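Minutes of the October progress meeting: bin placement study

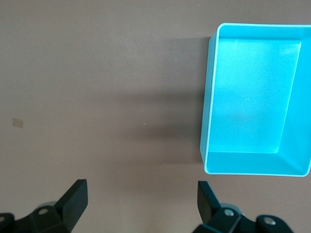
Manipulation and Learning Group, Restent Laboratory

Present: Svitlana Polishchuk (chair), both research assistants, the two doctoral students on Neves, the lab technician. Apologies from the Kandix side. The meeting opened at 10.15.

1. Minutes of the last meeting
Agreed, with one correction. Item 4 should say that the wrist view is saved at full rate and the overhead view at half rate. The minutes had these the wrong way round.

2. State of the data
The cleaned set now holds 3,205 episodes. Of these, 2,089 were recorded with the bin in a fixed place and the rest with the bin moved between episodes. A further 473 were dropped before cleaning, mostly for dropped frames in the wrist stream or a missing gripper signal. Svitlana asked that the dropped episodes be kept on the Buvach server until the paper is in, in case a reviewer wants to know what was in them. The technician said there was room.

3. Main result
The students went through the comparison. The policy trained only on fixed-bin episodes does well when the bin is where it was in training and poorly once it is moved. It tends to carry the object to the old position and open the gripper there. The policy trained on the mixed set slows down on the approach and corrects from the wrist view. It is a little slower overall and places far more reliably when the bin has been moved.

There was a long discussion about whether this is down to variety in the data or simply to the larger number of episodes. The mixed set is bigger, so as things stand the two cannot be told apart. Agreed that the mixed set must be cut down to the same size as the fixed set and the policy trained again. No claim about variety goes in the draft before that is done.

4. Shadows
One of the assistants raised the shadow that lies on the table beside the blue bin in the wrist view. It is strongest next to the bin wall and fades out to the left. Her worry is that the policy may be using the shadow edge to find the bin. The students did not think so, as the rim is much the clearer edge of the two, but they have not tested it. Two ways of testing were put forward: move the lamps between trials, or mask the table area in the input and see what changes. Masking is cheaper and will be tried first. If it makes a difference we will do the lamps as well.

The small beige mark on the left of the table was also mentioned. It is in the wrist view at the start pose and could serve as a landmark. Agreed to mask it in the same run and report it separately.

5. Start pose
Trials will go on starting with the fingers wide open and the bin empty. There was a suggestion to start some trials with the fingers half closed, to save time on the grasp. Not agreed for this round. It would make the new trials hard to compare with the old ones.

6. Scoring
The two scorers disagree mainly over objects that land on the rim and then fall in. From now on an object counts as placed if it is inside the bin when the arm has gone back to the start pose, however it got there. Old trials to be scored again from the overhead video under this rule. Svitlana will write the rule into the protocol sheet.

7. Any other business
The Kandix controller update is put off until the masking runs are finished. The Neves booking sheet still shows last term's slots and needs clearing.

Actions
Cut the mixed set to size and retrain: students
Masking runs, shadow and mark: research assistant, with help from the students
Rescore old trials: both scorers
Protocol sheet: SP
Keep dropped episodes on Buvach, clear booking sheet: technician

Closed at 11.40. Next meeting once the retrained policy has been run.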